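How I Gather Hand-Held Gripper Demos in Somebody Else's Room

Last updated: 23 May 2022

6 comments | 14 shares

We use cookies to keep this site running. By reading on you accept them.

I get asked a lot how to start collecting examples for a grasping policy when you don't have a lab, and my answer is always the same: take the gripper to wherever the furniture is! A room with a shiny floor plan and a polished counter will teach your model things your desk at home can't. I've been doing this for our Unbridge project since September, and I've made enough mistakes by now to write them up.

You need a hand-held gripper with a wide-angle camera on it, a laptop, spare batteries, a backpack and a handful of small things to pick up. I log everything in Driltik, but a spreadsheet works fine too (I used one for months).

Step 1. Walk the room first

Before you pick anything up, switch the camera on and just look around with it. Turn slowly, point at the walls, the ceiling, the furniture. You're giving the tracking a chance to find corners and edges it can hold on to, and you're finding the spots where it can't. Glossy black surfaces are my personal nemesis. Every lamp shows up twice, once where it is and once as a blob that slides along as you move.

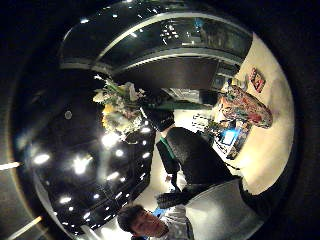
Valentin Mihăilă

So do the mapping pass at the same pace you'd use for filming a cake at a birthday party. If the tracker drops out, go back to the last place it was happy and start the pass again. Don't try to patch two halves together later. I did that once with a whole batch from Cellero and threw the lot away.

Write down what was switched on, too. Lights, screens, all of it. When a batch trains badly you'll want to know whether the lamps were different, and you will not remember.

Step 2. Pick a table and leave some mess on it

My first batches were way too tidy. One cup on a bare surface, over and over, and then the policy fell apart the minute a pen was lying next to the cup. These days I keep the stuff that would be there anyway and move it between takes. 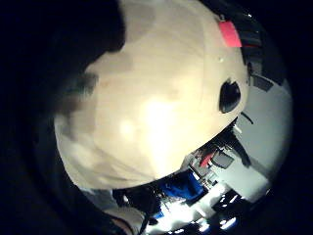
Grip width is the thing I check most at this stage, because a rounded object can fill the whole view when you bring it in close, and then the model has almost nothing else to go on. Start your approach from farther back than feels natural, so there's some room in the shot before the object takes over. Small marks help a lot here. A big pale surface on its own gives the tracker very little, but a dark oval hole or a bright pinkish-red tag like the one on this cream thing is something it can latch on to, so I try to keep a feature like that facing the camera. And watch your free hand! If your fingers are over one side of the object, your model is going to learn from your fingers.

Step 3. Record in short takes

One take is one action. Reach, close, lift, put down, stop. I aim for 40 takes per object and then change something: the start position, the side I come in from, what's sitting next to it. Go in from the left as often as from the right (I'm right-handed and my early data leaned so badly you could see it in the plots).

Cables deserve their own paragraph. If one runs across the table, leave it for half of your takes and route it somewhere else for the other half. A policy that has never seen a thin black line will treat it like a wall, and one that has always seen it in the same place will use it as a landmark. Same with bags at the back of the table, pens, snack cans, whatever you've got. 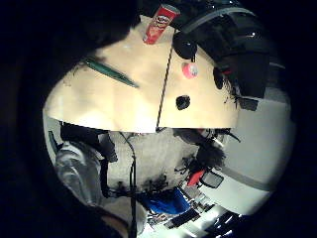
Then swap the object and go again. Mix your shapes, so follow a tall cylinder with something small and round, then something thin that lies flat. Thin things are the hardest and I always save them for too late in the day, when my wrist is tired and my closes get sloppy. Do them early!

Step 4. Sort before you pack up

Open the takes on the laptop while you're still in the room. I mark each one keep, redo or toss, and I'm pretty harsh about it. A fumbled grasp where you recover is a keep, by the way. A take where you stopped halfway to talk to someone is a toss.

Our goal for the Paulík set is 1000 good takes, and sorting on the spot is the only reason we're anywhere near it. Back up to a second drive, label it with the room and the table, and charge the batteries tonight, while you still remember which ones are flat.

Share this post | Print

Get new tutorials by email. Enter your address to join the newsletter.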